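靴を片づけるロボットに会ってきました! テセル公開ラボ見学フォトギャラリー

6月23日、テセルの公開ラボに行ってきました。場所はトコムスカという古い倉庫を改装した建物の2階です。以前から研究室見学の案内は届いていたのですが、平日開催ばかりでなかなか行けず、今回やっと有休を取りました。有休を取ってまで靴箱を見に行くのかと家族には笑われましたが、行ってよかったです。帰りの電車でもずっと写真を見返していました。

見学は16人ずつの入れ替え制で、各回20分。短いと思うでしょう? わたしも思いました。なので同じ日に3回並びました(受付の方、3回目には名前を聞かずに名札を出してくれました。ありがとうございます)。

お目当ては「ウィムラーノ」という、家の中の片づけをロボットに覚えさせるプロジェクトのデモです。食器の回、洗濯物の回、靴の回があって、わたしが見たのは全部、靴の回。説明はロボットの制御を担当しているウチェンナ・アデレケさんと、データまわりを見ているグリケリア・ガラニスさんのおふたりでした。写真は並んだ3回ぶんの中から選んでいます。順番は時間どおりではなく、わたしの話したい順です。 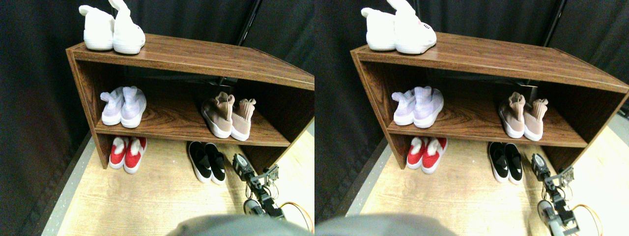
片づけロボットというと、わたしはずっと、箱に放りこむだけのものを想像していました。おもちゃ箱とか、洗濯かごとか。ところが靴は、放りこんだだけでは片づいたことになりません。左右がそろって、向きがそろって、段に収まって、やっと「片づいた」です。黒いカーテンを背にした茶色い木目の棚を前にすると、うちの玄関より先に整っている気がして、ちょっと悔しくなりました。いちばん上に白、中段に薄いラベンダー色とベージュがかったピンク、床に赤と黒。色がばらばらなので後ろの列からでもどの靴の話をしているのかすぐわかって、見学者としてはとてもありがたかったです。床の黒い靴のそばまで伸びている小さなアームの先、あの金属の板とネジの感じ! 工作好きの方なら、近くで見たくて首が伸びると思います。わたしは伸びました。

アデレケさんの最初の説明は「今日は失敗も見てください」でした。こういう公開デモって成功するところだけ見せるものだと思っていたので、これには驚きました。1回目の見学では、持ち上げかけた靴をアームが落とし、会場から「ああー」と声が出ました。するとアデレケさんがうれしそうに手元のノートに何か書くんです。落とし方にも種類があるそうで、つかむ前に押してしまうのと、つかんでから滑るのとでは、直すところがぜんぜん違うのだとか。

それから、靴のやわらかさの話。革靴のように形の決まったものより、履き口がくたっとしたニットの靴のほうがずっと難しいそうです。見るたびに形が違うから、と言われて、なるほど! と声が出てしまいました。わたしたちは倒れた履き口を見ても同じ靴だと思いますが、それをゼロから教えるのは大変なことなんですね。 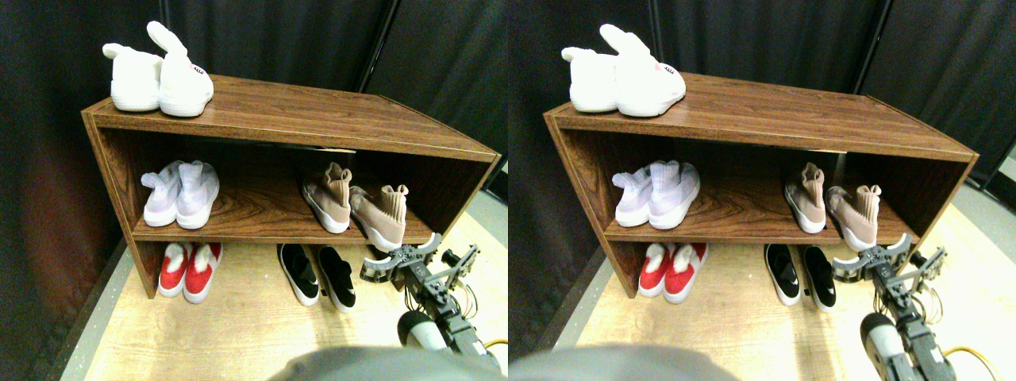

この記事は7分で読めます

2回目に並んだときは、運よくいちばん前に入れました。列の先頭だった親子が場所を少し空けてくださって、棚のすぐ正面です。ここでの主役は、もう断然、棚の上の白いふわふわのスリッパでした。長い耳がぴょこんと立っていて、前の列の子どもたちの視線は完全にそちらに釘づけ。「うさぎも片づけるの?」という質問が飛んで、ガラニスさんが「うさぎがいちばん手ごわいんですよ」と笑っていました。耳をつまんで持ち上げるのはありかなしか、開発チームの中でも意見が分かれているそうです。わたしは「なし」派です。かわいそうなので。

もうひとつ、この回で夢中になったのが指先です。2本の指が大きく開いて、そこから閉じる。やっていることはそれだけなのに、どこに、どの角度で入っていくかで結果が変わります。指の形はプサラスという工房と一緒に何度も作り直しているとのことで、受付の横には歴代の試作品が並べてありました。触ってもよかったので、全部触りました(列が詰まっていたらごめんなさい)。初期のものはつるつる、新しいものほど細かなぎざぎざがついていて、並べて触ると開発の順番が指でわかるんです。こういう展示、もっと増えてほしい!

ガラニスさんのお話では、デモで使う靴は「持ち上げやすい靴」で選んだわけではないそうです。むしろ色や素材や履き口の形が似ないように、スタッフが休みの日に少しずつ買い足したのだとか。サイズが合わないので誰も履けない靴も混ざっている、というのがこの日いちばん笑った話でした。
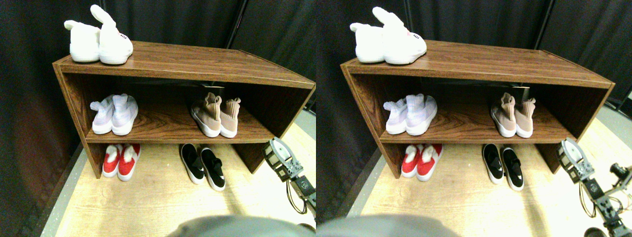
デモの靴棚。ピンクの靴は中段の右寄り、上の板の陰になるところが定位置です。

3回目は夕方の回で、少し人が減り、質問の時間がたっぷりありました。わたしが聞いたのは、ずっと気になっていたこの質問です。「棚の真ん中の段と、いちばん下と、どちらが難しいですか?」

アデレケさんは少し考えてから、真ん中の段、と答えました。上にも下にも板があるので、手を入れる高さに余裕がないからです。上の段なら真上から近づけます。床の上なら、少し手前に置いてから押しこむこともできる。中段だけは、手首の角度をきちんと決めてから入っていかないと、靴より先に棚をつかんでしまうそうです。うちの息子が靴箱の中段だけ絶対に使わない理由がわかった気がしました(たぶん違います)。

影の話も面白かったです。板の陰に入った靴は、明るいところにある靴と色が違って見えます。人なら気にも留めませんが、カメラを頼りに動くロボットには小さくない問題で、照明を変えて何度も練習させているとのこと。光の反射が強い靴もやはり苦手で、つやのある黒は、初めのころはずいぶん泣かされたと言っていました。

ほかの方の質問もよかったので、覚えているものを書いておきます。

「片方しかないときはどうするんですか」という小学生の質問には、「いまは、もう片方を探しに行かずに待ちます」との答え。待つんだ! 玄関で片方だけの靴を前にじっと待っているロボットを思い浮かべて、会場がなごみました。

「いつ家に来ますか」には、おふたりとも笑って首を横に振っていました。まだ研究なので売る予定の話はできないそうです。正直でいいなと思いました。

「猫がいても大丈夫ですか」は、わたしの隣の方の質問です。これにはガラニスさんが身を乗り出して、ご自宅の猫の話を始めてしまい、残り時間の半分が猫になりました。いい回でした。
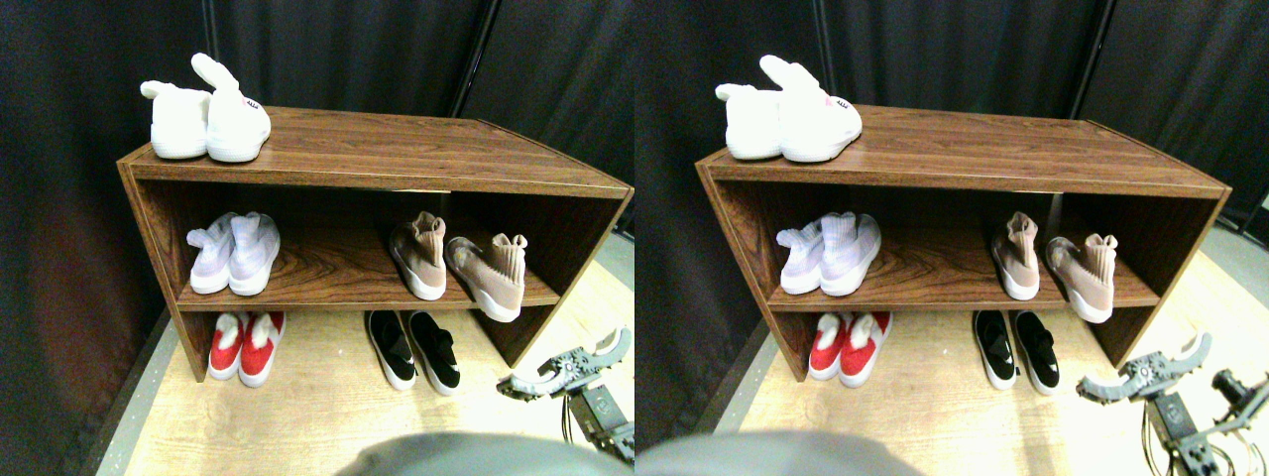 質問の時間が終わると、アデレケさんが前日までの練習の様子を話してくれました。練習の回数はこの春から数えて700回。それだけ繰り返しても、毎朝の最初の1回はスタッフ全員が手を止めて見てしまうそうです。わかります、わたしも今日3回見て、3回とも息を止めていました。うまく持ち上がったときの、あの場の空気! 知らない人どうしなのに、自然と拍手が起きるんです。隣の方と目が合って、ふたりで笑ってしまいました。

あと、地味ですが書いておきたいのが音です。もっとウィーン、ガシャンと鳴るのかと思っていたら、わたしの立っていたところではモーターの音は小さく、むしろ靴底が板に当たるコトンという音のほうがよく聞こえました。動画では伝わりにくいところなので、これから行く方はぜひ耳も澄ませてみてください。

見学のあと、1階の喫茶コーナーでひと休みしました。レモンケーキがしっかり酸っぱくておすすめです。壁に子どもたちの描いたロボットの絵が貼ってあり、どの絵のロボットも靴を履いていました。

これから行く方へ、いくつかメモ。

・建物の入口がわかりにくいです。大通り側ではなく、川沿いの細い道から入ります。
・エレベーターは荷物用と兼用で、待ち時間が長め。階段のほうが早いです。
・撮影は、フラッシュなしなら自由でした。スタッフの方の顔が入るときは、ひと声かけてください。
・部屋の中は冷房がよく効いていました。羽織るものがあると安心です。
・最前列で見たいなら、集合時間より少し早めに。わたしは1回目、ぎりぎりに着いて後ろの端でした。

次の公開は9月で、今度は洗濯物の回を増やすそうです。タオルをたたむところを見せたいとガラニスさんが張り切っていました。タオル! 靴であれだけ盛り上がったのに、もっとやわらかいものが来るなんて。もちろん申し込みます。同じ回になった方がいたら声をかけてください、また前のほうで首を伸ばしていると思います。

家に帰ってから、玄関の靴を全部そろえ直しました。中段もちゃんと使っています。

関連記事
・ウィムラーノの食器の回に行った友人の話を聞きました
・プサラス工房の見学レポート(前編)
・プサラス工房の見学レポート(後編)
・トコムスカ周辺の川沿いさんぽ、喫茶店めぐり

最近の記事
・息子と作る段ボールのロボットハンド
・見学に持っていくカメラとレンズの話
・夏休みに申し込める工場見学をまとめました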